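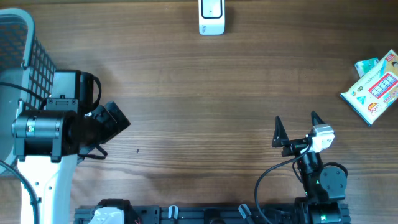 Both arms at the Drerndale bench, with the basket on the left.

Poppy Pickering
December 15, 2022
Print | E-mail

1/ The left arm faulted again this morning. It stopped over the basket and wouldn't take a home command.

2/ Log shows 16 overcurrent trips on the wrist joint since August. Most come when the cable loop gets pulled tight on a long reach.

3/ Máté Szabó wants a longer cable. I want a softer limit on that joint first.

4/ Until we settle it, power off before you reach in. The stop button alone leaves the motors live.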